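Search the notebook
Search
Bench notes | Lutville workshop

Nov 3, 2022
Dishes, still dishes

Coffee first, then the log. Volodymyr asked me on the way in whether we'd have a machine that can clear a kitchen bench by Christmas, and I laughed, which was rude, so I'm going to try and answer him properly (hi Volodymyr, scroll down to the bit about handles).

Where we're up to. The mug job has now had 1,095 tries in simulation since we started it in October, and 496 of them ended with the mug upright in the rack. Call that a bit under half! My mum would have sacked me from the washing-up for less. But I went back through the bad ones yesterday arvo and they're not all bad in the same way, and that cheered me up no end. A big pile of them are just the fingers arriving a whisker too low, nudging the side and shoving the mug along before they've closed. That's an approach problem and I reckon we can fix it this week. The rest are the tippy ones, where the mug starts out on its side or leaning and the planner has a think and then picks the silliest grasp on offer.

Hanna has been on at me to stop using the plain white mug for everything, and she's right, as usual. Real cupboards are full of chipped things, souvenir things, somebody's pottery class things. So we've swapped in the fancy one, white with the gold mended-crack pattern all over it and coffee gunk in the bottom. The seams stand proud of the surface and they're shiny, so there are highlights all over the place for the vision side to trip on.
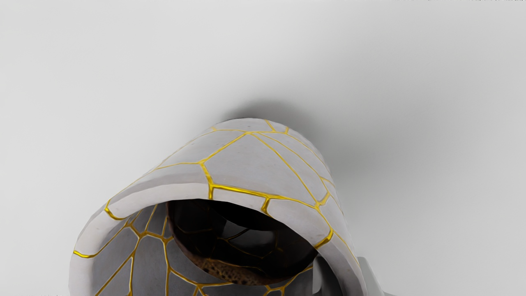 Anyway, handles. Everyone assumes the handle is the easy bit because that's where people grab. For a two-finger gripper it's a pain, you have to get the wrist round to it and half the time it's pointing at the wall. Going for the body or the rim is much more forgiving, and if the Ekholm pads do what they did on the glass jars I'd go for the body nearly every time. Volodymyr thinks I'm giving up on handles too early. Maybe! We've got a jar of spare pads coming out of the Hiebert cupboard, so we'll try both.

What I'd tell anyone who asks about chores in general: picking up one dry mug from a clear bench, yeah, nearly. Scrubbing dried coffee out of it, no, not close. We haven't even got a decent way to tell the thing a cup is dirty. Brown speckle inside a dark mug mouth could be a stain or a glaze, and Hanna and I argued for ages over a couple of the renders ourselves, so I'm not going to be hard on the software.

Taseo's planner update went in before lunch. Seems quicker. It also forgot our speed limits, so check those before you run anything on the real arm, please. I've put them back on bench 4 only.

To do
- raise the approach height, rerun the low nudges
- another 1,000 overnight with the gold mug, mixed tilts
- dull the seams a bit in one batch and see if the grasps change
- ask Hanna for her list of awful mugs
- buy dish soap (for us, the sink is a disgrace)

Might have a go at bowls next week if the overnight run behaves.

4 comments
Share

Recent entries
Folding tea towels, second attempt
Ekholm pads on glass jars
Why the sweeper hates the loading dock
Hiebert cupboard stocktake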